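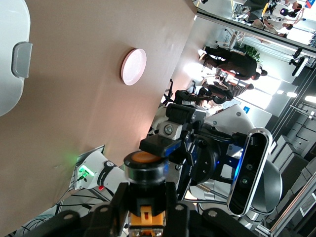 Vendredi, je suis rentrée à la maison avec un sourire idiot. La station de dressage de chez Skitby a tenu tout le service de midi, et pour la première fois depuis que je travaille en cuisine centrale, je n'ai pas eu mal au poignet en enfilant mon manteau.

Je reprends un peu, pour celles et ceux qui arrivent. Skitby prépare des plateaux-repas pour des bureaux et deux cliniques. Nous sommes 16 à la production, dont 8 au dressage, et le dressage c'est ça : une assiette, un couvercle, une assiette, un couvercle, jusqu'à ce que le chariot soit plein. Je l'ai fait des années. On papote, on écoute la radio, et puis vers onze heures on ne papote plus parce qu'on a les épaules en feu !

En juin, la direction nous a annoncé l'arrivée d'une station à deux bras, installée par Villia. Grosse ambiance à la pause. J'avoue que j'ai cru à la suppression de postes, comme tout le monde, et il a fallu une réunion assez houleuse pour obtenir par écrit que l'équipe restait au complet pendant la durée de l'essai. Par écrit, j'insiste, et si vous êtes dans la même situation que nous, demandez la même chose.

Ensuite il y a eu la formation, et là je me suis prise au jeu. Vraiment. On m'a proposé de faire partie des référentes parce que je connaissais les gestes, et j'ai découvert que mes gestes, je ne savais pas du tout les expliquer ! Comment tu poses un couvercle ? Ben, je le pose. Sauf que je le penche un peu, j'appuie d'abord du côté opposé au pouce, je sens quand ça clipse. Il m'a fallu deux jours pour arriver à dire tout ça à voix haute, et j'en suis sortie très fière. Quinze ans de métier dans une phrase de trois lignes -- ma mère aurait ri.

Les bras, maintenant. Ils sont lents. Il faut le dire, parce qu'on imagine des machines qui filent dans tous les sens, et moi-même je m'attendais à devoir courir derrière. Une collègue bien entraînée les bat largement sur une demi-heure. Sur la matinée entière, l'écart se resserre, et on n'a plus cette course des dernières 30 minutes où tout le monde s'énerve. Les petits objets ronds et plats leur donnent du fil à retordre, surtout sur une surface lisse où ça glisse dès qu'on touche le bord. Les couvercles des soupes, par exemple, on les a gardés à la main. Les barquettes Grandora passent très bien, allez comprendre.

Ce qui a changé pour nous, c'est surtout la répartition. Avant, on restait au même poste du début à la fin. Maintenant on tourne : une personne surveille la station et réapprovisionne, les autres font la garniture, le contrôle, les régimes spéciaux. Les régimes spéciaux, personne n'avait jamais le temps de les faire correctement et on s'en voulait. J'adore ce poste, je ne pensais pas écrire ça un jour.

Tout n'est pas rose. Il y a plus d'attente, et l'attente fatigue aussi, d'une autre façon. Surveiller demande une attention bizarre, un peu molle et un peu tendue à la fois. Deux collègues n'aiment pas du tout et ont demandé à ne plus y passer, ce qui a été accepté. Et il y a toujours la question des salaires : si on nous demande de reprendre une machine en défaut et de remplir le suivi, c'est une compétence de plus, elle doit se voir sur la fiche de paie. On en reparle avec la direction à la rentrée.

On m'a dit que chez Van Wyk ils ont une installation du même genre à l'emballage. J'aimerais beaucoup aller voir comment ils s'organisent, surtout pour les pauses. Si quelqu'un y travaille et passe par ici, les commentaires sont ouverts, et je veux bien échanger aussi sur les gants -- les nôtres collent aux barquettes dès qu'il fait chaud et je cherche encore une bonne référence.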